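About us

Dirnside is a small test workshop in Preltham. We try out grippers, arms, cameras and controllers for companies which want to buy them and do not have the time, or the space, to compare them properly. We do not sell any of this equipment, and we take no commission from the people who make it.

The workshop was opened in March with 2 arms and one long table. Since then we have written 240 test reports. Most of our customers pack food, fold linen or sort small parts, and they come to us with the same question: which gripper will hold our product without damage?

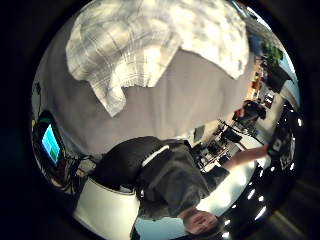 Barrientos
Founder and test lead, Dirnside

I worked for many years in maintenance before I started this company, and I was often the person who had to repair a gripper that was chosen from a catalog. A catalog tells you the force and the weight. It does not tell you how the fingers behave with a thin cloth, or how long your staff will need to change the pads.

For this reason we test with ordinary things. Cloth is the most difficult for us, and bowls and plates come soon after it. Each gripper gets the same list of tasks, in the same order, and is mounted on the same arm when the flange allows it. We also use hand-held gripper tools with a camera. With such a tool a person can do the task by hand first, and we can study which way of holding is the best one before we program anything.
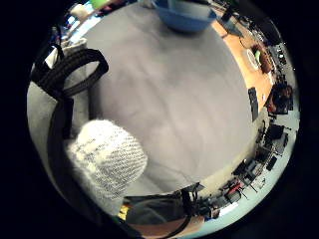 Cameras we compare in the same manner. A very wide lens sees a lot of the table, but the objects near the border become small and bent, and some controllers do not like this. We write in the report which lens we used and at which height, so that you can repeat the test in your own building.

All results are kept in Veveo, our own database. At present it holds 1275 single trials, also the failed ones. Customers can read the full record of their own project and keep a copy of it.

A normal comparison takes 2 weeks from the day we receive your samples. Please send more samples than you think are necessary, as some of them will be damaged. If you would like to visit us first, write to the workshop and we will find a suitable hour.

Page last changed: 11th September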